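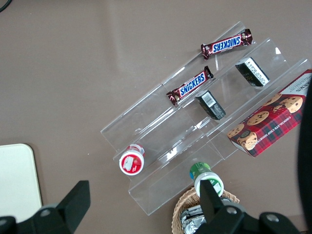 Plurkeo snack table: frequently asked questions

What is Plurkeo?
A training method for two-arm robots. The policy is given a spoken or typed order for a few food items and has to move them onto a serving tray. The name covers the method and the set of recordings we trained it on.

How many recordings are there?
2996, all made by people steering the arms by hand. We threw out recordings in which the operator stopped halfway. Dropped items were kept if the operator picked them up again.

Which views does the policy use?
A fixed view of the table and a view from the wrist. We tried the fixed view alone. It was good enough for bottles and poor for anything lying flat on a clear shelf, where the gripper needs to know which step it is over.

Why clear acrylic shelves?
They are hard. The edges show up mainly as thin bright lines and the table color comes through the panels. A policy that only works on solid shelves wouldn't be much use in a shop. Rurport, the earlier version, was trained on solid shelves only and did badly when we switched.

Do items always go in the same place?
No. We move the racks, baskets and trays between recordings, and bars or boxes may be turned or upside down. The starting layout is drawn at random from a list of 18.

How is a trial scored?
An order counts as filled when every requested item is on the serving tray and nothing else is. Each order gets one attempt. There is no partial credit in the main table — the appendix has scores per item.

What about soft food?
Sandwiches are in the set, served from a wicker basket. The gripper closes to a width the policy predicts at each step, so we don't set a force by hand for each item.

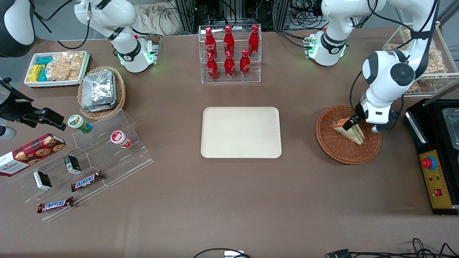 Sarmīte Juška wrote to ask whether the sandwich results would hold with a different filling or thicker bread, and whether we had tested either. We haven't. All sandwich trials used one shape and one size, and we would expect a drop with thicker ones.

How long does an order take?
Roughly 30 seconds for a single item. Longer orders vary too much for one number to be useful.

Can I train on my own items?
Yes. Start from the Skuvham checkpoint, which is the smaller one, and add at least 5 recordings per new item. Keep your wrist view at the same angle as ours if you can.

Is the Lopes planner required?
Only for orders that name more than one item. Single-item orders go straight to the policy.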